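Goswood Stick-On Hooks, White, Small

Sold by the card. Ships from our Drundik shop, usually the day after you order.

I've been selling hooks for 17 years (I know, I know) and this is the one I put up in my own hallway, my mother's kitchen and, last April, all down the side of the shop counter. It's small, it's white, it peels off its card and it sticks. If you rent and you're not allowed to drill, or you just can't face getting the drill out again, this is probably what you came looking for!

What people hang on them

Keys, mostly. Dog leads, dish towels, a tape measure, the good scissors. I keep paper carrier bags for reusing and they used to live in a heap under the sink, so now the ones with twisted handles go up on a hook and I can grab one on my way out the door. Empty or nearly empty bags only, please. The limit is 800 grams and a full bag of groceries sails right past that.
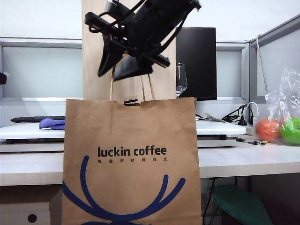

Where they'll stick

Smooth and clean is what you want: painted or varnished wood, laminate, glass, tile, metal. I like them best on the side panel of a cabinet, up near eye level, where you'd never bother putting a screw. They don't get along with wallpaper, brick or anything oily, and fresh paint needs a couple of weeks before you go near it.
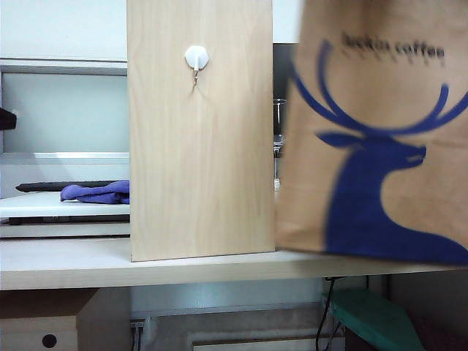

Putting one up

Wipe the spot with rubbing alcohol and let it dry. Peel, press hard with your thumb and count to 33 (my colleague Rodica Lungu swears by 33, the card says 30, take your pick). Then walk away and leave it alone until tomorrow. Almost every hook that comes back to us had a coat on it the same evening.

To take it off, warm the base with a hair dryer and slide a bit of dental floss behind it. Go slow on older varnish.

A light loop of cord is plenty for hanging small stuff, and you can tie it whatever length you like.
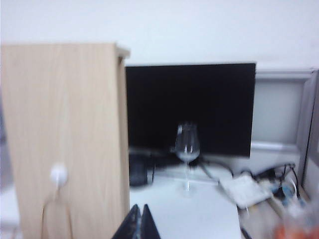 Small white hook on a pale wood-grain panel.

Good to know

Spare pads are sold separately, 2 to a pack. The Besero pads fit too, but the Ciobanu ones are a bit too wide and stick out at the sides. For bathrooms, ask for Gerrit Fourie when you call, he knows the damp-proof range much better than I do.

Page updated 07/06/2024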